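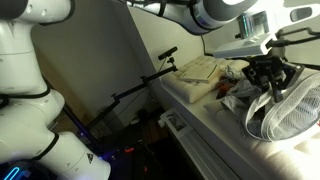
Rawat Street Garden Club, May meeting
Present: Nhi Chu (chair), Vikas Uniyal, Jyoti Prajapati. Sorry to miss it: Yogesh Grewal.

Seed swap: 33 people came, our best turnout yet! Jyoti still has bean seeds left over, so please take some home.

Compost: Vikas will turn both bins before the next meeting.

Plots: 2 are free. Nhi will call the first families on the list, and we can't wait to meet them.

Closed 8:15 pm.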